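Foro Taller y Automatización > Kits y servicios > Seltis de dos brazos, ¿alguien lo ha probado?

tornillo_flojo
Nos han pasado presupuesto del kit Seltis: dos brazos, pinzas, soporte y un servicio de entrenamiento para doblar trapos y toallas. El comercial promete que en 4 semanas dobla solo. También me prometió una llamada el martes pasado, así que pregunto aquí.

bernamero_fan
Yo me quedé con el Bernamero y tan contento. Menos folleto, mejor manual. El de Seltis parece traducido por alguien que odia los brazos.

Adwoa Quaye
Discrepo un poco. Llevamos una temporada con el Seltis y el hardware está bien — lo que se paga caro es el servicio. Cada tela nueva es una sesión nueva, y cada sesión nueva es una factura. Con los paños de colores va decente; con la felpa gorda sufre, que la pinza es fina y pilla una capa o tres según le dé. Os dejo dos del puesto.
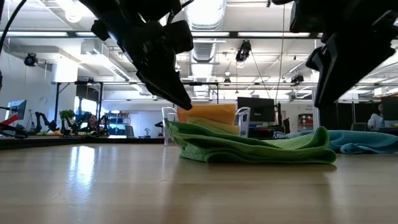 Paños y caja transparente, mismo puesto:
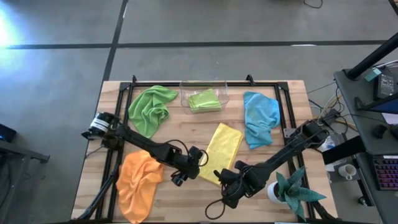 Meriem Fawzy pregunta si el precio incluye las horas de teleoperación o si eso va aparte, porque a ella Jinex se lo cobró aparte y se enteró al final.

Adwoa Quaye
Aparte. Viene en la página 2 del anexo, en letra para hormigas. Pedid que lo pongan en el presupuesto.

bernamero_fan
O sea, compras dos brazos y luego alquilas a alguien para que los mueva. Mi abuela doblaba toallas desde 1954 y no pasaba anexos.

Adwoa Quaye
Tu abuela no tenía API. Ahora en serio, para un turno de lavandería no lo compraría ni loca. Para probar políticas de agarre en telas, sí, y lo volvería a comprar. Son dos clientes distintos y el folleto los mete en el mismo saco.

tornillo_flojo
Lo nuestro es lavandería, me temo. ¿Y Essien?

Meriem Fawzy
Essien solo da soporte por correo. Contestan bien, pero con calma. Yo le pediría a Seltis una demo con vuestras toallas, no con las suyas.

tornillo_flojo
Pedida. Dicen que me llaman.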